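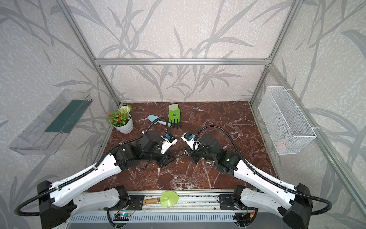
Handout 3: Learning a two-arm task from demonstrations

Course: Robot Learning in Practice
Lecturer: Cremilda Tavares
Please read before the lab session in March.

1. What we want to study

In the last handout we looked at behavior cloning with one arm. The policy receives the camera images and the joint positions, and it gives back the next joint positions. Now we take two arms on one table, and the question is how the policy should divide the work between them.

The method of today is called Boutros. It was written for our own lab cell, so you can try it with the same arms that you used for the calibration exercise. The idea is simple. We do not train one network for the left arm and another for the right arm. We train one network which predicts a short piece of motion for both arms together. Such a piece is called an action chunk.

2. Why chunks

If the network predicts only one step, small errors are added to each other, and after some seconds the arm is in a place which was never in the training data. With a chunk, the network has to decide fewer times. The price is that the robot reacts later when something on the table moves. In the exercises you will change the chunk length and see both effects.

For two arms there is a second reason. In a handover, one gripper must stay closed until the other one holds the object. If each arm decides alone, it can happen that both open in the same moment. A common chunk keeps the order of these events, because the demonstrator also kept it.

3. The data

We recorded 200 demonstrations for the training set, which has the name Brimis. A second set, Zevden, has 500 demonstrations, but there the objects are only rigid ones. Each demonstration contains the images of the wrist cameras, the image of the fixed camera, and the joint positions of both arms.
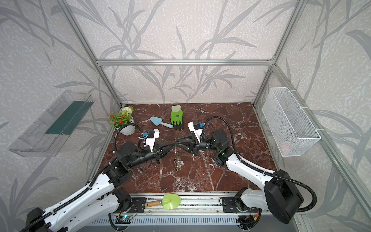
Objects which change their shape are the difficult part of this course. For a rigid block, one grasp pose tells you almost everything about where the block is. For a bunch of keys on a ring, like the one hanging between the two grippers, you know where the ring is held but you do not know how each key will hang. The small charms on the ring make it harder again, as a finger can close on a charm when it should close on the ring. Please remember this when you read the loss curves: a low error in the joint positions does not mean that the grasp is good.

4. Results to discuss

We tested two versions, both with 9 trials per object.

Version A, separate networks: 3 successful handovers with the keys.
Version B, one network with common chunks: 7 successful handovers with the keys.

The number of trials is small, so be careful with strong conclusions. Also, both versions were trained on Brimis only. We did not yet test if adding Zevden helps or disturbs.

5. Exercises

a) Explain in your own words why the separate networks can lose the object during a handover.
b) Train version B with a chunk of half the length. Write down what changes in the motion near the contact.
c) Remove the fixed camera from the input and train again. Which information is missing for the policy, and can the wrist cameras replace it?
d) Optional: read chapter 3 of the Rorkthorpe notes and compare their way of averaging overlapping chunks with ours.

Send your answers as one file. Plots without names on the axes will be returned to you.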